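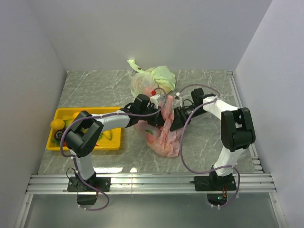
Selon Chiyo Hirose, il faut demander les pièces de rechange dans la première commande, et pas six mois après, quand le fournisseur a déjà changé son tarif. J'ai suivi ce conseil pour la deuxième version du budget, que je présente sur cette page.

## Poste à deux bras, tri et mise en sac : préparation de l'achat

La photo montre le travail qui nous intéresse : deux bras sur un rail, un plateau jaune avec des fruits et légumes, des sacs en plastique souple. Le sac rose est translucide et il est froissé. Pour moi, c'est le sac qui décide du choix des pinces, beaucoup plus que les produits.

**Les bras.** Nous avons reçu une offre de Mastbridge et une offre de Ogura. Mastbridge livre en 7 semaines, Ogura n'a pas encore confirmé son délai. Shigeru Amano préfère attendre la réponse avant de comparer.

**Les pinces.** Une paire de doigts de rechange par bras, donc 2 paires, à 231 euros la paire chez Barkis. Je les ai mises dans une ligne séparée, car elles s'usent plus vite que le reste.

**Le châssis et les parois.** Le devis de Harkance est de 2577 euros, montage compris, transport non compris. Sur la photo, les parois sont blanches et unies ; j'ai demandé la même finition.

**Les câbles.** Ils font une grande boucle le long des bras. Il faut prévoir la longueur avec cette boucle, et Yae Chiba me rappelle d'ajouter aussi les attaches.

Les remarques sur les montants sont à envoyer à Ghislain Gagnon avant la fin de juin.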